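**Sirko gingham serving tray, small. Two and a half stars.**

I bought this in August because the listing promised "picnic charm for every table," and I wanted to know what picnic charm costs. It costs too much. You get one shallow tray with rounded corners, printed all over in a fine red and white check, inside and out. The color leans pinker than I expected from the Sirko site.

The print is tidy, I'll give them that. The rim has a slightly darker red outline that makes it look more finished than it is.

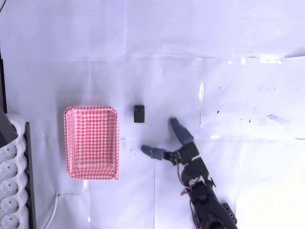 My main complaint is depth. Sirko calls it a catchall, but the walls are so low that anything round ends up on the floor the minute you carry it somewhere. Seven clementines went in at my kitchen counter and five made it to the couch. Keys and mail are fine. Crackers are fine if you walk slowly.

The listing also claims it survives 1,000 washes. I've done 32 by hand and the check hasn't faded, so maybe. Ask me in a few years.

Platano makes a plain one with taller sides for less money. I'd get that and skip the charm.

Naveen Mittal, Nov 25, 2025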